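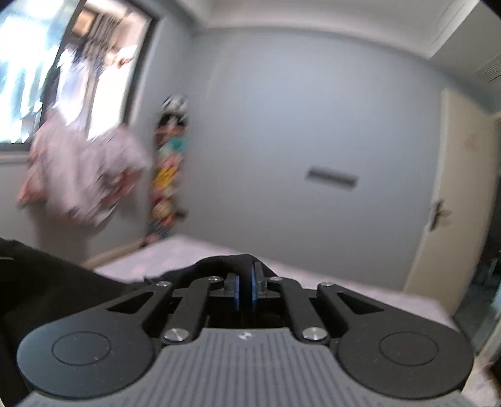
Dentists should stop sending everyone a reminder every six months

Dec 4, 2019

My dental practice in Zostham sends me a text message twice a year. It says I am due a check-up and asks me to ring before my slot goes. I have had the same message for as long as I have been a patient there, and so has my neighbour, who has lost several teeth to gum disease and needs a good deal more looking after than I do.

I think this is a poor way to run things. A person with healthy gums, no new fillings in years and a sensible diet does not need to be seen as often as someone who smokes or has a dry mouth from tablets. Most dentists would agree if you asked them in the chair. The gap between visits is supposed to be set for each patient. In practice the computer sets it, and the computer says six months.

The practice uses a booking system called Floklow. When I asked at the desk whether my reminder could be changed, the receptionist said it could, but that the dentist would have to alter it by hand on my record. At my next visit the dentist looked at my X-rays, said once a year would be fine and changed it in less than a minute. I had been going for 168 months on the standard setting before anyone raised the matter, and it was me who raised it.

Some will say that a regular habit is worth keeping, and that people told to come once a year will end up coming once every 3 years. There is something in that. Problems with teeth are often painless until they are expensive, and mouth cancer is easier to treat when it is found early. I would not want anybody to read this and cancel an appointment. If you have not asked your dentist how long you can safely leave it, keep the date you have and ask then.

But the cost of the present habit falls on other people. Our practice has a waiting list of 800, and it has been closed to new patients since May. Every slot that goes to someone who did not need it is a slot that someone on that list could have used. A few of them will have toothache now. The nearest other practice, Baxter Dental, is 5 miles off and has a list of its own.

What I would like to see is simple enough. At the end of each check-up the dentist should say out loud when the next one ought to be, and why, and write it on the card. Children and people with gum trouble may be told three or four months. Others may be told a year, or longer. The reminder should then follow what was said.

There is also the matter of the hygienist, who at our place is booked separately and paid for separately — and who, in my experience, does more to keep gums in order than anyone. Those appointments should be offered on the same basis. At the moment they are offered to whoever happens to be standing at the desk.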